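Home Courses Student Work Labs Contact
Filed under: Student Projects / Robotics / Workplace Practice

House Rules for a Cloth-Handling Arm

Project report by Verna Quintanilla and Yayra Quaye

1. What we set out to do

Our project was to write a set of working rules for the Juto cell in the Drirwood lab and then test them by following them ourselves. The cell has one arm with a two-finger gripper, and students use it to pick up, carry and fold pieces of cloth. It already had a safety sheet taped to the cabinet, but that covered the emergency stop and not much else. It said nothing about who should be near the arm, how worn a gripper could get before it needed attention, or what to write down afterwards.

We started in July by reading the arm's manual and the lab's risk assessment. We then wrote a first draft with 11 rules and used it for 166 runs, changing the wording when a rule was unclear to one of us.

2. Rules about people

The person running the arm is the operator. There is one operator at a time, and their name goes on the whiteboard before the power is turned on. A second person may watch but stays behind the floor line while the arm is live. If the second person needs to reach in and straighten the cloth, the operator stops the arm first and says so out loud.

We argued about this last rule. Yayra thought slow mode was enough for a quick reach. Verna wanted a full stop every time. We went with the full stop – it added a few seconds and it was easier to remember than a rule with exceptions.

Loose sleeves and lanyards are not allowed inside the line. Long hair is tied back.

3. Rules about cloth

Cloth behaves differently from a box or a bottle. It sags, it swings after the arm has stopped, and it can cover things the operator needs to see. Our draft said:

- No piece longer than 200 cm on any side.
- Anything the cloth could catch on is moved or covered before the run.
- The operator stands where they can see under the hem as well as over the top.
- Pins, zips and buttons are removed or noted in the log.

The view under the hem was a late addition. When a wide piece is held up, most of what the wrist camera sees is fabric, and the operator can't rely on the camera to tell where people or equipment are.

4. Rules about the gripper

Our gripper has red fingers with grainy black pads on the inside faces. The pads do the holding, and they wear at the tips. The draft just said "check gripper condition", and we each read that differently. The new wording is:

- Look at both pads before the first run and after the last.
- Write down any tearing, fraying or chipped edges, and which finger it is on.
- Do not trim or glue a pad. Report it to the lab and let staff decide on a replacement.

Pads with ragged tips, below a length of grey twill:

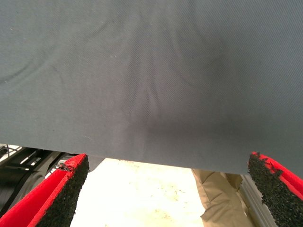

5. Keeping the log

Each session gets one line in the Clillik log sheet: operator, second person, cloth used, pad condition, stops and the reason for each stop. We found that lines left until the next morning were usually missing the reason. The final rule is that the sheet is filled in before the power goes off.

A copy of the rules is now in the cell folder. The floor line still needs repainting on the cabinet side.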